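# Chapter 6: Work Surfaces and the Height of Things

Most people notice furniture only when it hurts them. A chair is too low for the desk, a sink is too deep for the person washing up, a shelf is just out of reach. In this chapter we look at one part of that problem: the height of the surface on which a task is done. It is a small subject, but it affects almost every building you will plan.

Chapter 5 dealt with reach and clearance, and you should be comfortable with both terms before going on. You will need the elbow height tables from the end of that chapter.

## 6.1 Where the measurement starts

Surface height is always measured from the finished floor to the top of the surface. This sounds too simple to need saying, but mistakes are common. At the Jistthorpe library, the reading desks were ordered from drawings that showed the bare concrete slab. By the time the floor covering and its underlay were down, every desk with a fixed wall bracket sat too low, and the brackets had to be moved.

A free-standing table does not have this problem, as its legs stand on whatever floor is there. It has a different one. The thickness of the top, and of any rail beneath it, takes space away from the knees. Two tables of equal height can be quite unlike each other to sit at.

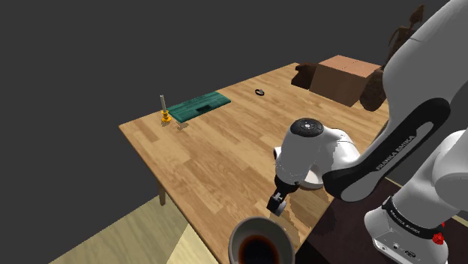 For seated work, then, the planner has two figures to watch: the height of the top and the height of the underside. The first is set by the elbows and the second by the thighs. Where they conflict, make the top thinner before you make the table taller. Raising the surface lifts the shoulders, and raised shoulders tire quickly.

## 6.2 Light work and heavy work

The elbow gives us a starting point, and the task moves us up or down from it. Writing and fine assembly are done slightly above elbow height, which brings the work closer to the eyes. Kneading, planing and ironing are done well below it, so that the weight of the upper body can help.

Kidus Araya tested this in the packing hall at Flovico, a firm that handles about 4,000 parcels a day. All the benches were one height. The people sealing small boxes were content with them, while those packing sacks complained of sore wrists and upper arms. Araya lowered 4 of the benches and left the rest alone. Complaints from the sack packers fell over the following months — the box sealers, who had not been moved, reported no change.

Case Study 6A gives his measurements in full. Note that he recorded the height of the load as well as the height of the bench. A sack standing on a low bench may still put the hands at chest level. 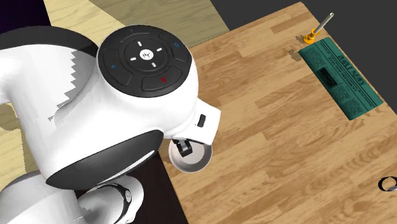
*Fig. 6.2 Robot arm over a light brown wooden table.*

## 6.3 Shared surfaces

Few surfaces belong to one person. A kitchen worktop may be used by a tall adult, a short adult and a child in the same evening. There are three usual answers: choose a middle height, provide more than one height, or make the surface adjustable.

The middle height is cheapest and is what most buildings have. Notburga Fuchs argued against it in her survey of 381 households in Bayram, where she found that the shortest users did most of the cooking and were the worst served. She preferred two fixed heights, with the lower one beside the hob.

Adjustable surfaces are discussed in Section 6.5, together with their cost and upkeep.

## Terms used in this chapter

**Finished floor:** the floor as walked on, with all coverings in place.

**Underside height:** the distance from the finished floor to the lowest part beneath the top, rails included.

**Working height:** the level of the hands during the task. It may be above the surface height or, in the case of a sink, below it.

## Before you read on

Measure three surfaces you use every day, and write down the working height of one task at each. Keep your notes, as you will need them for Exercise 6.4.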